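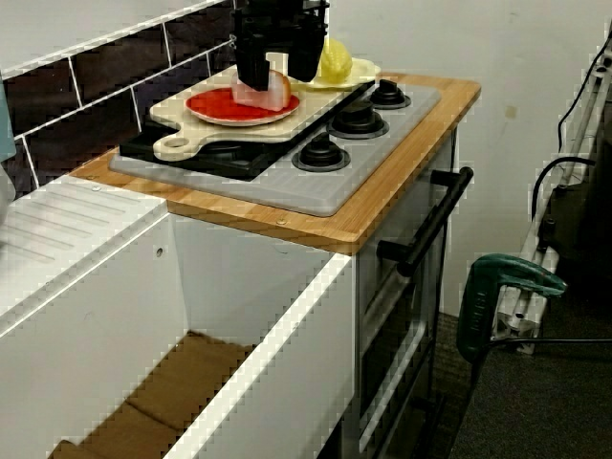

Chopping boards: how to choose them, clean them and make them last

I get more questions about chopping boards than about anything else on this page, and I love it, because a good board is the most used thing in my kitchen after the kettle. Mine get scrubbed, oiled, dropped, and occasionally used as a tray for cheese on toast. Most of what follows I learned by ruining boards in my first flat in Ternen, so please learn from my mistakes and spend your money on nicer things!

Picking a size

Measure your sink before you buy. A board that won't lie flat in the sink never gets washed properly, and you end up with water down your jumper. I have one big board for bread and veg, 50 cm along the long side, and a couple of small ones for garlic, lemons and late night sandwiches. The big one lives upright behind the bread bin and the small ones hang up.

Paddle boards with a handle and a hole are brilliant for small kitchens. Put a hook inside a cupboard door and you've found a home for one without giving up a drawer. Do check that the door still shuts with the board on it. I didn't, and there's a dent in my shelf to show for it.

Which wood?

Beech is cheap and tough. Maple is lovely if you can find it. Olive looks gorgeous but the small ones are often sold with wonky undersides, so lay one flat on the shop counter and press the corners before you pay. Bamboo is very hard and I find it takes the edge off my knives faster, though my sister swears by hers and her knives seem fine.

Steer clear of glass. The noise alone!

Stopping it sliding about

A damp dishcloth, wrung out well and laid flat underneath. It takes five seconds and it's the best habit you can get into. A square of rubbery shelf liner does the same job and can be rinsed under the tap. If your board rocks even with a cloth under it, it has probably warped, and there's a fix for that further down.

Everyday washing

Hot water, washing-up liquid, a stiff brush, both sides. Washing both sides matters more than you'd think - a board that gets wet on one face only will start to curl. Rinse, wipe with a tea towel and stand it on its edge so air can reach both faces. Leave it flat on the worktop and the underside stays damp for hours.

Never the dishwasher, not even once, not even on the quick wash.

Raw meat and fish get their own board in this house, a plastic one that can go in the dishwasher. It has a splodge of red nail varnish on the end so that guests who kindly offer to help can tell which it is.

Onion and garlic smells

Sprinkle coarse salt over the board, cut a lemon in half and use it as a scrubber, squeezing as you go. Leave it for 11 minutes (the length of time it takes me to drink a cup of tea and unload the dryer), then rinse and dry. For really stubborn garlic I make a paste of bicarbonate of soda and a little water, rub that in first, rinse, and then do the lemon. Used lemon halves can go round the taps afterwards, which brings them up beautifully, but rinse them well and keep the juice off marble or any other natural stone.

Beetroot stains

Get to them quickly. Salt and lemon will lift most of it. What's left fades over a few weeks, and I've grown rather fond of the pink patch on mine.

Oiling

Use food-grade mineral oil. I buy the Tarker one because the bottle has a small nozzle and doesn't dribble, but any food-grade sort will do. Please don't use olive or sunflower oil, as they go sticky and start to smell like an old chip pan.

Start with a board that has been drying overnight. Pour on a puddle the size of a coin, rub it in with a bit of old T-shirt, do the other side and the edges, and don't forget the inside of the hanging hole - that end grain drinks it up and it's often where cracks begin. Leave until morning and wipe off whatever hasn't soaked in. A new board wants 2 coats before you use it. After that, once a month is plenty, or whenever drops of water stop beading on the surface.

Rough and furry patches

Fine sandpaper, wrapped round a cork or a bit of scrap wood, always going with the grain. Wipe with a damp cloth, let it dry, sand again very lightly, then oil. I did a sad old bread board this way in May and it came up like new!

Warped boards

Lay a damp towel on the worktop, put the board on it with the hollow side down, and set a few heavy cookbooks on top (wrap them in a carrier bag first). Check it in the morning. Hiu-tung Tang wrote in to say she rescued her grandmother's board like this, a lovely thing 17 inches long, and that it took three nights, so don't lose heart after the first. Let it dry standing up, then oil both sides.

When to let go

Deep cuts that stay dark after scrubbing, or a crack you can fit a fingernail into, mean it's time. An old board makes a good potting surface in the shed, and a small one is just right for standing a hot casserole on.

Next time I'll be tackling wooden spoons, including the one I left in the stockpot all night. Send me your worst ones!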